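Rekura project, progress report for May
To: Wilma Cairns, Semple
From: Craig Cowie, Curnari
May 12, 2021

Hi Wilma,

It's been a good stretch and I've got more to tell you than last time, so bear with me! The big news is that we've passed the recording target for the first stage. We now have 2,409 usable demonstrations on the server, all of them done by people driving the arms by hand from the operator's seat (no scripted motions in there at all). Soon-im has been through the whole lot and thrown out anything with a dropped connection or a frozen joint reading, so that number is after cleaning.

Most of the time went into the bowl tasks. We started with plain pick and place, and then Raili talked us into moving the bowls closer together, which I grumbled about and she was right. It makes the operators slow down and think about where the fingers are going, and the recordings are much smoother for it. The pink bowl and the teal one are nearly touching in the current layout, and the gripper has to come down into the pink one for the orange piece without bumping its neighbor.

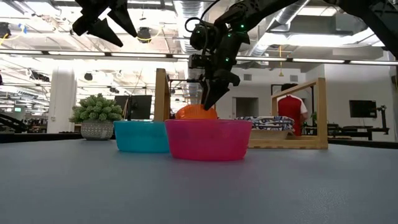

How long does it take a new operator to get good enough to record?
Two afternoons for most people. The first goes on just moving the arms and getting used to the delay, and by the end of the second they're usually making runs we can keep.

Radymyr has rewritten the part of the software that lines up the operator's hand position with the arm at the start of each run. Before, you'd get a little jump when you took hold, and some folks hated it (me included). Now it eases in. He'd like another week on it for left-handed operators, and I've said yes.

Training on the first batch is done too. We gave the policy 100 tries at the easy version of the task and we're going through those results now, so I'd like to hold the score for the next report. The next test will be 120 tries with the bowls swapped around between runs.

Money is fine. We're a bit under on equipment, and over on operator hours after the extra sessions at Brarnovstead. I'd like to shift the leftover equipment money across if you're OK with that – Raili is sending you the sheet separately.

Still to do: more recordings with both arms working together, and a proper written guide for operators, which at the moment is two pages of my notes and a lot of shouting across the room.

Call me any time if you want to talk it through.

Craig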